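Holub轻型台面机械臂及厨房作业套件：产品说明与选型须知

9月
文：Bohumila Kolář　技术审校：Aisyah Sutanto

一、适用范围

本页面介绍Hernar公司生产的Holub轻型台面机械臂，以及由Berness公司负责集成与供货的厨房作业套件。读者对象为高等院校实验室、护理及康复机构的设备管理部门、家电测试单位，以及从事家庭服务类机器人应用开发的企业。页面所载内容供采购前的技术比对使用，正式订购时以双方签署的供货合同及随机技术文件为准。

Holub系列按台面作业设计，安装基座占用面积小，可固定于台架、立柱或顶部横梁。与产线用机械臂相比，本系列在运行速度和负载方面有所取舍，以换取较低的运动惯量和较为温和的接触特性。单位如需用于焊接、码垛、连续搬运等工业工序，请另行查阅Hernar公司的其他产品线，本套件不承担此类用途。

厨房作业套件自上一供货周期起取代原有的“桌面抓取入门包”。原入门包用户可凭设备序列号向Berness公司申请换装末端工具与软件授权，机械臂本体无须更换。

二、设备构成

标准供货内容包括：

机械臂本体一台，外壳为白色，关节处采用封闭式壳体；
电动夹爪一套，含可更换的指端；
控制箱一台及连接线缆；
安装底板与顶部安装用转接件；
Anel任务编排软件，单机授权；
操作手册、维护手册及出厂检验记录。

套件不含台架、工作台面、厨房电器和任何练习用物品。部分单位曾误以为随套件配有整套模拟厨房，特此说明。用户可按自身课题自行布置，亦可委托Berness公司出具布置方案，方案费用单列。

三、主要参数

最大工作半径：700毫米
额定负载：2千克（含末端工具）
本体质量：26千克（含安装底板与转接件）
控制方式：位置控制、阻抗控制
编程方式：拖动示教、图形化编排、脚本接口
安装方式：台面、侧壁、顶部

额定负载指机械臂在全工作半径内均可保持规定精度的负载。选型时请务必将夹爪及所有附加传感器的质量计入，不得仅以被抓物品的质量作为依据。对于装有液体的容器，还应考虑液体晃动带来的附加力矩，Aisyah Sutanto建议在此类课题中预留充分余量，并在任务编排软件中启用低加速度模式。

工作半径的测量起点为基座轴线，终点为腕部法兰中心。安装夹爪后，指端可达范围略有外延，但外延区域内的姿态受限，不宜作为布置台面时的依据。

四、安装与布置要求

安装面应平整、稳固，能够承受机械臂启停时产生的反作用力。采用顶部安装的，横梁应由具备相应资质的单位进行校核，校核文件须在验收时一并提交。采用台面安装的，应避免将底板直接固定在厚度不足的石材台面上；确有需要时，应在台面下方加设承力件。

供电线路应与大功率厨房电器分开。烤箱、烤面包机、电热水壶一类设备启动时电流变化较大，与控制箱共用一路插座可能造成控制箱欠压保护，进而中断作业。此类中断不会损坏设备，但会丢失当前任务的运行记录。

机械臂周围应划定作业范围。人员需要进入作业范围取放物品的，应先将设备切换至暂停状态。Anel软件支持在操作面板上设置暂停确认，未经确认，设备不会恢复运动。设有多名操作人员的实验室，应指定专人负责确认，并在交接记录中写明。 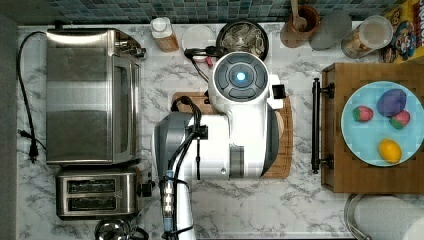

台面布置是套件投入使用后对作业质量影响最大的一项工作，用户单位往往在此处投入不足。Berness公司应用工程部门在验收时，首先核对的是取放点与障碍物之间的净空，其次才是机械臂自身的重复精度。厨房台面通常较浅，电器、罐子与餐具彼此靠近，机械臂的肘部和外侧线缆比夹爪更容易发生碰擦。以上图的布置为例，不锈钢烤箱与烤面包机放在台面一侧，托盘和盛有玩具果蔬的浅蓝色圆盘放在另一侧，机械臂位于两者之间的砧板上方，黑色线缆沿臂体外侧绕行。采用类似布局时，应为线缆的弯曲弧度单独预留空间，并在软件中将电器外廓登记为禁入区域，登记尺寸应大于电器实际外廓。靠后墙摆放的瓶罐也应登记，尤其是带盖的透明容器，视觉系统对其边缘的识别稳定性不及不透明物品。

取放练习宜从形状规整、颜色分明、质量较轻的物品开始。玩具果蔬价格低廉，外形固定，便于反复使用，适合作为初始阶段的练习物。待抓取流程稳定后，再换用真实果蔬和餐具。真实果蔬的表面状态、软硬程度和含水情况差异较大，夹持力参数须重新整定，不应直接沿用玩具阶段的参数。

五、末端工具

套件所配电动夹爪为平行开合式，适用于杯、碗边缘、小型果蔬、调料瓶及常见餐具手柄。指端为易耗件，应在出现裂纹、硬化或明显磨损时更换。更换指端后须执行一次零位标定，标定程序可由操作面板启动，不需要使用专用工具。

对于薄而平的物品，如贴放在台面上的砧板、托盘、烘焙纸，平行夹爪难以直接夹取。用户可将物品移至台面边缘，使其部分悬出后夹取，也可选购薄型指端。薄型指端刚性较低，不适合夹持较重的容器。

夹持力可在软件中分级设置。最低一级用于熟透的软质水果和纸质包装，最高一级仅用于带手柄的金属器具。不建议将最高一级设为默认值。

与食品直接接触的课题，应选用Berness公司提供的可拆洗指端，并由用户单位按照所在地区的食品接触材料规定自行建立清洗与更换制度。标准指端未按食品接触用途供货，用于食品课题所产生的后果由用户单位承担。

六、Anel任务编排软件

Anel软件以“动作块”为基本单位，操作人员在图形界面中将移动、抓取、放置、等待、检测等动作块按顺序连接，即可形成完整任务。每个动作块均可单独试运行。试运行时设备以低速执行，并在界面中显示各关节的负荷变化。

软件预置的厨房类任务模板包括：将物品由盘中移至砧板；将物品由砧板移回盘中；按颜色对物品分类；将餐具放入指定容器；按压电器拨杆或按键。模板中的坐标均为占位数值，首次使用时须逐一示教，禁止未经示教直接运行。

按压类动作需要特别注意。烤面包机拨杆行程较长，到位时阻力会有突变，采用纯位置控制容易使机械臂持续施力。此类动作应使用阻抗控制，并设定受力上限。Hernar公司的维护手册附有推荐设定步骤，操作人员应在完成该步骤后方可进行通电电器的试验。

软件运行记录可导出为通用表格格式，内容包括动作块名称、起止时刻、关节负荷及异常代码。记录默认保存在控制箱内，不会自动上传。需要集中管理多台设备的单位，可另购网络版授权，由本单位服务器统一收集。

软件界面现有中文、英文和捷克文版本。中文版的术语已由Kanako Imai统一修订，旧版本中“松爪”“开爪”混用的问题在现行版本中已经解决。仍在使用旧版操作手册的单位，请向供货方索取勘误表。

七、安全要求

本设备具备接触检测功能，检测到异常外力时将停止运动。该功能用于降低接触后果，不能替代作业范围管理。设备附近不得放置刀具、玻璃器皿等一旦跌落即可能伤人的物品，课题确需使用的，应加装防护板，并由课题负责人签字批准。

设备不得在水槽正上方停放。作业路径需要经过水槽上方的，应确认水龙头已关闭，且臂体下方无蒸汽上升。控制箱应置于台面以下或独立机柜内，不得与水源处于同一平面。

未成年人参与的教学活动，应由经过培训的教师在场操作急停装置。面向康复机构的应用，应事先完成机构内部的伦理及安全审查，Berness公司可提供设备方面的技术材料，不参与审查结论的形成。

烤箱及其他发热电器在冷却之前，不得使用标准指端触碰其门板或把手。高温会使指端材料变形，并可能残留在电器表面，难以清除。

八、验收、培训与维护

设备到货后，由Berness公司派员完成安装、通电检查和基础标定，用户单位应安排今后实际使用设备的人员全程在场。验收内容包括外观检查、各轴运动检查、夹爪开合检查、急停检查以及一项由用户指定的取放任务。验收任务所用物品由用户准备，应在到货前将物品清单提交供货方确认。

培训分为操作培训与开发培训两部分。操作培训面向日常使用人员，不要求编程基础；开发培训面向需要使用脚本接口的技术人员，由Vlastimil Baláž负责讲授，讲义另行发放。培训地点可选在用户单位，也可选在Berness公司的演示场地。

日常维护以清洁和检查为主。外壳可用微湿软布擦拭，不得喷洒清洁剂。外侧线缆应定期检查固定点有无松动、护套有无磨损，顶部安装的设备尤应注意肘部附近的线缆。发现护套破损时应停止使用，不得以胶带缠裹后继续运行。

腕部指示灯用于提示设备状态，各状态的含义见维护手册附录。指示灯的显示与操作面板不一致时，以操作面板信息为准，并及时联系售后部门。

设备累计运行满规定时数后，控制箱会提示进行关节检查。检查由供货方执行，用户不得自行拆开关节壳体。壳体封签破损的设备，不再享受质保服务。

九、选型建议

下列单位适合选用本套件：开展家庭环境抓取研究、需要长时间采集操作数据的实验室；需要对小型厨房电器的按键、拨杆进行重复操作的测试单位；开设服务机器人课程的院校。

下列情况不建议选用：需要搬运装满的锅具或大型容器；台面深度超出机械臂工作半径；作业场所无法划定独立的作业范围；课题要求与人员同时在同一台面上快速操作。

预算有限的单位，可先行订购单臂配置。单臂配置日后可以扩展为双臂，扩展时需增购一台本体及同步模块，原有控制箱可继续使用。计划扩展的，请在首次布置台面时为第二个安装位预留固定孔和走线通道，事后加装的施工量较大。

十、询价与资料索取

询价时请注明产品代号HB-162、安装方式、使用场所性质及拟开展的主要任务。附有台面尺寸图的询价单可优先安排技术答复。无尺寸图的，请至少说明台面深度、后墙材质以及水槽所在位置。

资料索取范围包括：外形尺寸图、负载曲线、软件功能清单、维护手册节选及培训大纲。脚本接口文档仅向已签署试用协议的单位提供。

读者评论

Kvido Štěpánek：
我单位采用侧壁安装，首次布置时未将烤箱门打开后的位置计入禁入区域，试运行中出现接触停止。建议在第四节补充：带门电器应按开门状态登记外廓。

Bohumila Kolář 回复：
意见收悉。带门电器确应按开门状态登记，该条将列入下一次修订。

实验中心设备科：
请问原入门包换装后，旧的任务文件能否直接打开？我们积累的分类任务较多，重新示教工作量很大。

Aisyah Sutanto 回复：
旧任务文件可以导入，动作块顺序予以保留，但夹爪型号变化后，抓取点和夹持力须重新确认。导入后软件会将待确认的动作块标出，未确认前无法正常运行，仅可低速试运行。

读者“槐安”：
薄型指端夹托盘效果尚可，夹盘子边缘容易打滑，尤其是釉面光滑的盘子。不知有无表面带纹理的版本。另外中文手册里线缆检查一节的插图偏小，打印出来看不清固定点的位置，希望能提供单独的大图。

Kanako Imai 回复：
线缆固定点的大图已放入勘误表附件，可向供货方索取。带纹理的薄型指端目前没有供货，您的需求已转交Hernar公司产品部门。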